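Breakfast table helpers wanted at Utetti, Hengate site

Part-time, morning work, start in August

Utetti runs a small breakfast service and a bread counter in Hengate. We serve rolls, butter, jam, eggs and coffee to people who work in the buildings near us, and we also prepare tables for groups which order in advance. Now we are looking for two persons who would like to set the tables, put out the bread and keep the plates in good order. The work is simple to learn, but it must be done with attention, and the same way every morning.

What you will do

You come in before the guests and you start with the tables. They are wiped with a damp cloth, then with a dry one. After this you bring the plates from the shelf and check each of them for chips and for old egg, which likes to stay under the rim. A plate with a chip goes in the gray crate by the back door. Please do not put it back on the shelf, also when the chip is very small.

Then comes the bread. Our rolls arrive from the Quartey bakery in closed boxes. On a normal morning we receive 100 of them, and on Thursday more, as we have then the large group from the Usow offices. You open the boxes, you take out the rolls with tongs and you place them on the plates, one roll for each place. A roll that has fallen is not served. We keep a bag for such rolls and a neighbor takes them for her hens.

When the guests sit, you bring more bread to those who ask, and you take away what is finished. You do not cook and you do not handle the cash. Between the first and the second sitting there are twenty minutes to clear and set everything again, and this is the part of the morning when we most need calm people.
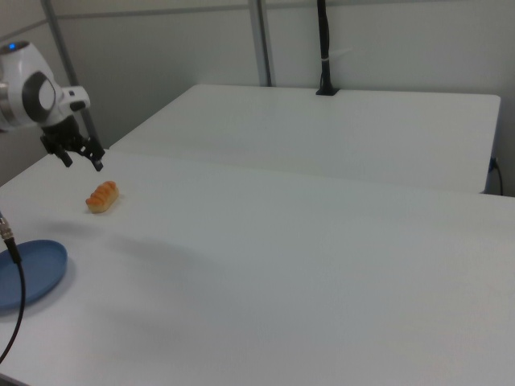
Do I need experience with serving food?
Experience is welcome but we do not ask for it. In the first two weeks you will work next to a colleague who knows the tables well, and after that you will have your own part of the room. What we do ask is that you are on time, that your hands are clean and that you say it when something is not clear to you.

How we set a place

We write this here so that you can decide if such work is for you. Some people find it boring and it is better to know it before.

The plate goes in front of the chair, a thumb away from the edge of the table. The roll lies on the plate a little to the left, with the nice side up. The knife is on the right with the blade to the inside. The cup is above the knife, handle to the right. Butter and jam stand between two places, never on the plate. The napkin is folded one time only. We had before a more beautiful folding, but it took too long and the guests opened it without looking.

If the roll is long, it should lie across the plate and not point to the guest. This is only our habit and there is no rule from outside about it, but regular guests have noticed when it was different.

Hours and pay

The work is on five mornings, Monday to Friday, from 6:15 to 10:45. The pay is 866 a month before tax for these hours, and from the seventh month it is 1000. Breakfast is included on all working days, and you can take it before opening or after the second sitting. Work shoes you bring yourself. Aprons we give, and we also wash them.

There is no work on weekends. In the last week of the year we are closed and this week is paid.

Tips are collected in one jar and divided equally at the end of the month, also with the kitchen.

Who we look for

You can stand and walk for four hours with one short break. You can carry a full bread box, which is not heavy but is wide and makes the door difficult. You are able to read a short list in English, for example who does not eat nuts or who wants bread without seeds, and you take this list seriously. An allergy note is read two times, at the start and again before the plate goes out.

You do not need to speak perfect English. Several of us learned it as adults, the author of this text too. It is enough that you can greet a guest, understand a simple request and ask again if you did not understand.

You must have permission to work and a valid food handling card. If you do not have the card yet, we pay for the course and you can do it in your first month. Until you have it you will set tables but not touch open bread.

Students may apply if their morning is really free. We had in the past good students who had to leave in October when the lectures changed, so please look at your schedule before you write to us.

How to apply

Send us a short letter, half a page is enough, and tell us in it where you have worked or helped before. Work at home counts also. If you have set a table for a big family for years, write it. A photo of yourself is not needed, and please do not send one. Put the number 647 in the subject of your message, so it goes to the right folder. You can also bring the letter in an envelope to the counter in Hengate, between 11:00 and 14:00, with the same number on the front.

We will answer to everyone, also to those we cannot take. Normally it takes us a week. Then we invite some people for a trial morning of two hours, which is paid at the usual rate. On this morning you wipe one long table, set it, put out the bread and clear it again after the guests. Please wear closed shoes and tie your hair if it is long. Rings and bracelets should stay at home, a flat wedding ring is fine.

After the trial morning we sit down with coffee and you can ask us whatever you want about the work, the holidays or the colleagues. You do not have to decide on the same day. We keep the place for you for three days.

If you cannot come on the day which we propose, write us and we find another. The place is easy to reach by bus, and bicycles can stand in the yard behind the kitchen. The yard gate is locked until 6:00.

Utetti, breakfast service and bread counter, Hengate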